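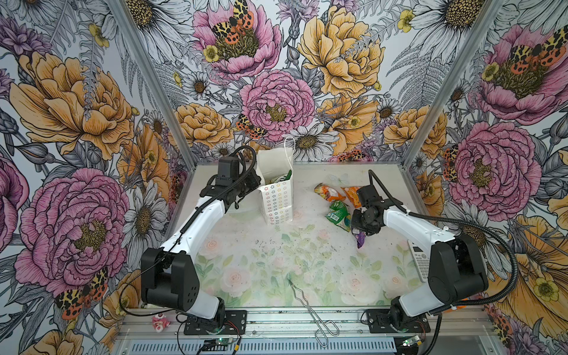
Die Geschenktüte »Iltach« von Ledarora ist eine stehende Papiertüte für kleine Präsente, Süßes und Mitbringsel. Sie wird flach geliefert und vor dem Befüllen einmal ganz aufgefaltet. Auf weißem Grund laufen Reihen kleiner bunter Umrissmotive, oben sitzt ein dünner weißer Kordelgriff. Snackpäckchen stellt man am besten hochkant hinein, das größte nach hinten. Das weiße Füllmaterial neben der Tüte gehört nicht zum Lieferumfang, wir führen es unter dem Namen Tabrizi.

Technische Angaben
Material: Papier, weiß, mehrfarbig bedruckt
Griff: Kordel, weiß
Belastbar bis 700 g
Verpackungseinheit: 11 Stück
Artikelgruppe: Ledarora Iltach

Ein größerer Snackbeutel darf oben herausschauen. Wer die Tüte schließen will, lässt unter dem Rand etwas Luft und setzt einen Klebepunkt in die Mitte — Klebepunkte liegen nicht bei.

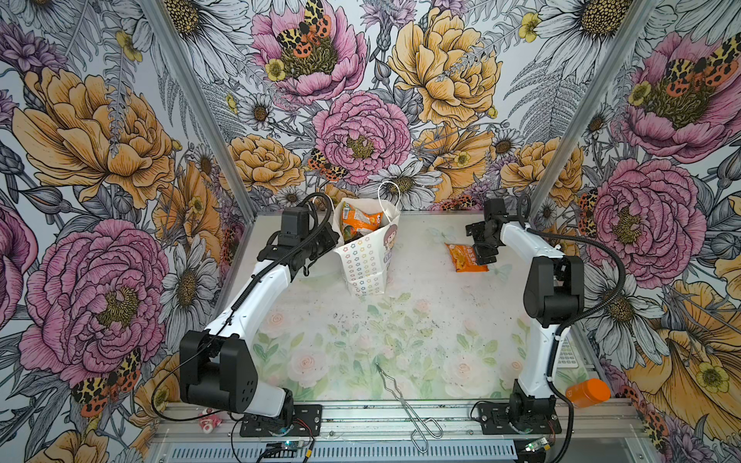
Bedruckte Karten und Folie

Zur Serie passen die Karten der Reihe Javis, mit Comicfigur und kurzen Sprüchen auf Chinesisch und Englisch, etwa »KEEP SMILE«. Karten immer zuletzt einstecken, Schrift nach vorn. Klarsichtfolie knistert und knickt leicht, sie sollte bis zum Verpacken flach liegen. 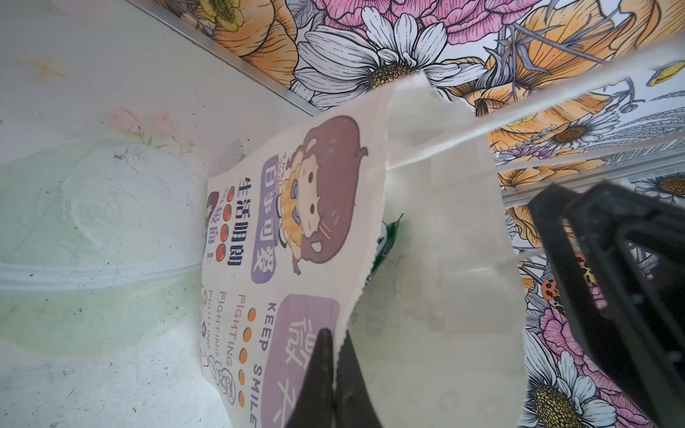

Seite zuletzt geändert: August

Neu aufgenommen ist der Karton mit 99 Tüten für Läden und Vereine. Ab 600 Stück liefern wir auf Palette, die Lieferzeit bitte vorher anfragen. Einzelne Tüten verkaufen wir nicht. Gemischte Kartons mit anderen Größen sind möglich, kosten aber einen Aufschlag für das Umpacken —

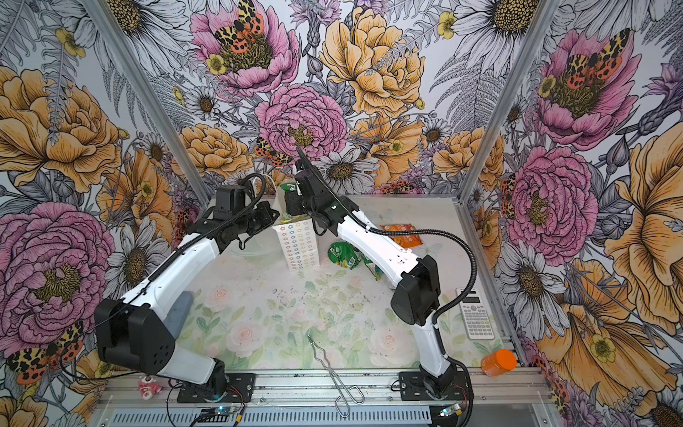
dieser wird auf der Rechnung getrennt ausgewiesen. Angebrochene Einheiten nehmen wir nicht zurück.

Lagerung: trocken und liegend, ohne Gewicht auf der Kordel. Feuchtes Papier wellt sich und wird auch nach dem Trocknen nicht mehr glatt. Die Tüte ist nicht für unverpackte Lebensmittel bestimmt.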